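Grurnow Claims Helper: a review from a grumpy but grateful traveler

I'm not a person who sues people, and I had never so much as written a stern letter until Mitby Air bumped me off my flight home from Sinport in August. My sister-in-law told me to try the Grurnow app, which helps you put together a claim against an airline, and it cost me $69 for the year (a bit steep, I thought, and I still do).

Well, I ended up rather fond of it! You type in your flight, answer a long string of questions, and it writes the letter for you in plain, polite language that sounds like a much calmer version of me. It also reminded me to hang on to my boarding pass, which I'd very nearly thrown out with the gum wrappers.

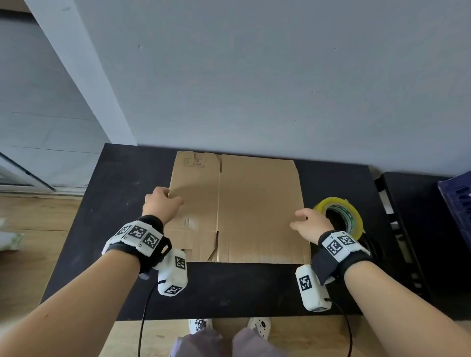
The upload page is the weak spot. It took me almost 2 hours to get my receipts in, and it logged me out every time I stopped to make tea. Still, I asked for $1000 and the airline settled for $410, and I was happy to take it. Four stars from me, and I've already renewed.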